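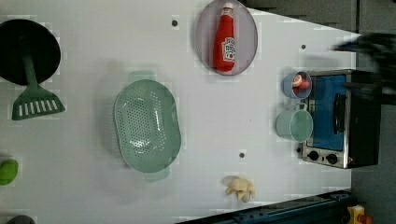 Page 17

Section 4: Setting out the Urkon play kitchen

You have built the table, and there may well be a screw left over. Put it in a drawer with the others. The next job is the toys.

1. Wipe the white tabletop with a damp cloth and dry it. Urkon tops mark easily, whatever the box says.

2. Put the black pan near one edge. The green slotted spatula can lie across it.

3. Set the colander down flat, leaving room to get hold of both handles. It has real holes, and a child will discover what they are for within the hour.

Note: Water play is for outdoors or for other people's houses.

4. Give the ketchup bottle a plate of its own. The oval one with the pale rim will take it standing up or lying down. There is nothing inside, so don't let anyone squeeze it in hope.

5. Place the toaster oven at the opposite end from the pan, with the door and the two black knobs where small hands can get at them. Open and shut the door a few times before you hand it over - you will not get another turn.

Caution: Do not put real bread in the toaster oven. We replaced 176 doors last year and most of them had toast behind them.

6. Stand the cups close to the oven. The light-blue one is a good size for keeping toy food in, and toy food will end up in there anyway.

7. Check the layout against the picture at the top of the page. If yours is neater, it won't last.

Note: The top will bear 300 newtons when the legs are fully tightened. This does not include anyone standing on it to reach a biscuit tin.

Missing pieces: look under the sofa first. After that, write to Amness Spares, Fliltham, quoting part 1459 for the spatula or 408 for the colander. Cups are sold in pairs only.

Storage is covered in Section 5.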